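Korusine Makers Forum > Projects > Robots and Automation

Handheld gripper pair, tracking drops out on the lift

Posted in October, 26 replies, showing the most useful ones (mod trimmed the tape measure argument)

OK so a quick one before I have to be out of the Oakley workshop. Pair of handheld grippers, no arm yet, the idea is you do the job by hand and record it, then the arm gets to copy it later. Cube with markers hanging under each one, head cam looks down and works out where both hands are. Job is dead simple. Pick the basket up by the rims, shift it, put it down.

Works fine near the table. Then the pose for one hand jumps sideways as soon as I lift and tilt. Not every time. Drives me mad.

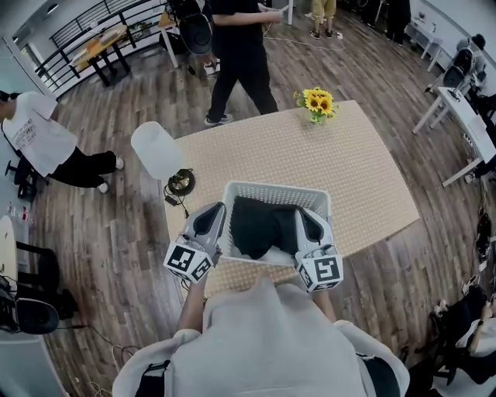 stobiepole
Thread starter / Korusine workshop member

Bits and pieces so you don't all ask:
- grippers are our own print, dark pads on the inside of the fingers, grip is good
- cubes are printed too, paper markers glued on, 26 mm across
- head cam runs at 960 high, could go more but the laptop cooks
- solver is Brarkano, stock settings, havent touched the filter

Load is just black cloth in a white plastic basket. Not heavy. It's not my wrists giving out.

Anyone had this? Thinking either the cubes are too small or the wide lens is mucking up the corners. Leaning cubes. Before I reprint both would like somebody to tell me I'm wrong.

flatwhite_cnc
Member

You're wrong :) well maybe. 26 is small but not stupid small at arm's length. I'd look at the angle first. When both hands tilt out like yours, each cube gives the camera a couple of faces on a slant and those are the worst ones for flipping. Solver sees one square at a shallow angle, two answers fit, picks the wrong one. Classic sideways jump.

Does it jump to the same wrong spot each time? If yes it's flipping, if it goes all over the shop it's something else.

stobiepole
Thread starter

Same spot, near enough. Mirrored sort of. Bugger.

tin_shed_tess
Member

Flipping then. But the whole point of a cube is you solve all the faces together. If Brarkano is treating each face as its own marker you've got a cube for decoration. Check your config, there's a body file where you say which ids belong on which rigid thing. If you skipped that it does them one by one and then averages. Averaging a right one and a flipped one gives you rubbish.

stobiepole
Thread starter

...I may have skipped that

flatwhite_cnc
Member

lol

ranga_robotics
Member

Gonna disagree with the pair of you. Body file helps, yes, but I would ditch the cubes. Had them on mine for a whole winter. They catch on everything, they sit right where you want to reach into a tub, and the paper corners lift in the humidity. Wrist camera looking at the room plus one flat marker by the finger, let the wrist cam work out its own position. No head cam needed for hand pose at all.

Also that thin black thing dangling off your left gripper will end up in the basket one day. Tape it down.

stobiepole
Thread starter

Taped. Good call.

I do have wrist cams on as well, fisheye, just been using them for the close up view and not for position. They see a LOT of room. Ceiling mostly.

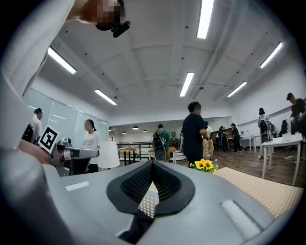
Wrist cam view – finger marker on the left, lampshade and sunflowers on the table side.

So the marker above the finger is only for how far open the gripper is, that was the plan. Pad sits down the bottom in the middle and doesn't move in the view, handy for checking the mount hasn't slipped.

Tried running position off this for 5 takes. Sometimes lovely. Sometimes it drifts off toward the back of the room and never comes home.

ranga_robotics
Member

Ok yeah. Look how much of that view is stuff that walks. People all through the middle of it, one wandering off with a backpack. Feature tracker loves a backpack, high contrast, sharp edges, then off it goes and your hand goes with it. The ceiling's your friend though. Tubes, beams, the dots, none of that moves. Mask the bottom part with the gripper in it and weight the top.

tin_shed_tess
Member

The ceiling is NOT a friend. Tubes are long featureless lines, you can slide along them and the tracker can't tell. And those glass or whiteboard panels on the left side are reflecting the lights, so now you've got second lights in a place where there aren't any, and they shift when the hand shifts. I'd trust the cubes before I'd trust that.

ranga_robotics
Member

Mine works in a shed with one tube and a Bunnings poster. Just saying.

tin_shed_tess
Member

Your shed hasn't got people in it

millimetre_mo
Member, Bavance parts group buy

Can we go back to the cubes for a sec. Did similar on the group buy grippers. What fixed it for me was matte paper. Glossy print under fluoro tubes gets a hot patch on whatever face points up, and with the tilt the up face is the one the head cam wants most. Costs nothing, try it before anything else. Glue stick not spray, spray makes it ripple.

And keep the white border. People trim it off to fit and then wonder why detection goes. Needs the quiet zone round the outside.

stobiepole
Thread starter

Border's there. Paper is whatever was in the workshop printer, bit shiny now I look. Will redo on matte.

flatwhite_cnc
Member

Do one thing at a time or you won't know which did it. Body file first. Record a lift. Then paper. Record a lift.

stobiepole
Thread starter

Yeah yeah. Body file first.

Other question while youre all here. Is the table stuff a problem? Lamp and the little sunflowers stay on the table, I sort of like them as fixed landmarks for the wrist cams. Flowers especially, heaps of edges and a colour nothing else has.

ranga_robotics
Member

Good landmark until someone bumps it. Blu-tack the base.

tin_shed_tess
Member

Agree with ranga for once. Stick them down or move them on purpose between takes, one or the other. If they're in the same spot for every take and you train on it, your arm learns that baskets live next to sunflowers. Then you take it home and it sulks.

millimetre_mo
Member, Bavance parts group buy

Second that. The tabletop is worse btw. Fine dotted pattern all over, repeats every few mm, tracker locks on to the wrong dot and is one row out and very happy about it. Chuck a plain cloth over if you go down the wrist cam road. For cubes only doesn't matter.

stobiepole
Thread starter

Hadn't thought of the dots at all. Ta.

Update, body file done. Was missing both cubes entirely lol so it's been doing single faces this whole time. Ran the lift again, more than 2000 frames between the two hands. Flips gone on the right. Left still does it a bit when I go high, and its shorter, it comes back by itself.

flatwhite_cnc
Member

Left cube mounted same angle as the right?

stobiepole
Thread starter

Supposed to be. Same print file mirrored. Will put a square on it.

Edit: it's not. Screw hole is out, sits rotated a couple of degrees and I'd used the same numbers for both. Reprinting the left bracket only, cubes stay the size they are.

ranga_robotics
Member

Still say ditch them

tin_shed_tess
Member

We know

gluegun_kev2
New member

sorry to jump in, could you post the bracket file? building the same thing in the garage and mine wobble. Also what filament, PLA goes soft in the car here

stobiepole
Thread starter

Will do once the new one's off the printer. PETG for brackets, PLA for the cubes, don't leave the cubes in the car. Fix the hole before you print the mirrored one, it's on the inside face near the strap slot.

Matte paper is next, then I'll have a go at the wrist cam with the cloth down. If ranga's right I'll say so in here. Might take a bit, the print queue at Oakley is long and I'm on the wrong end of it.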